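Drineveo Equine Visit Records

Version with May corrections

What is inside

The data set holds 580 visit records of horses seen by the Ikalov mobile practice and the Faltau clinic. Each record is one visit. The same horse can appear more than once, and its horse_id stays the same in both places.

Files

visits.csv is the main table, one row per visit
horses.csv has breed, sex and year of birth
lameness.csv contains 143 lameness exams, linked by visit_id
codes.txt explains the short codes for diagnosis

Main fields

visit_id: text, unique
horse_id: text, without owner name
reason: the reason for the call, in the words of the owner
weight_kg: measured by scale or by tape, see weight_method
grade: lameness grade from 0 to 5, empty if no exam was made
followup: yes, no or unknown

How the records were made

The vets wrote notes on paper in the barn and typed them later in the office. Notes from Faltau were translated to English by the Ivanyshyn office. Where a word was not clear, the translator put a question mark after it, and we kept this mark.

Known problems

Tape weights of more than 800 kg are not reliable, please use them with care. Foals under six months are few. Teeth visits at Ikalov were written in a shorter form, so the field "findings" is often empty there. Dates are given only as month and year. 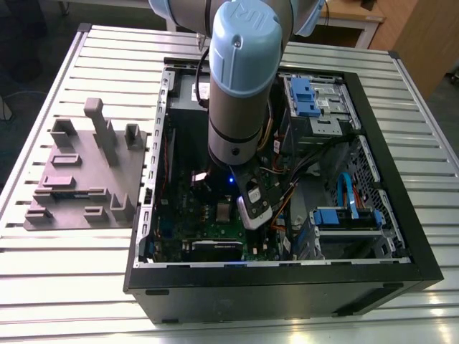

Can I join the lameness exams with the visits from both practices?
Use visit_id for this. Both practices have the same form of the number, and each exam belongs to exactly one visit.

Use and contact

The data is free for teaching and research. Please do not try to find the owners or the stables. Corrections can be sent to the Drineveo records desk, which reads its mail every Thursday. Please write the visit_id in the subject line.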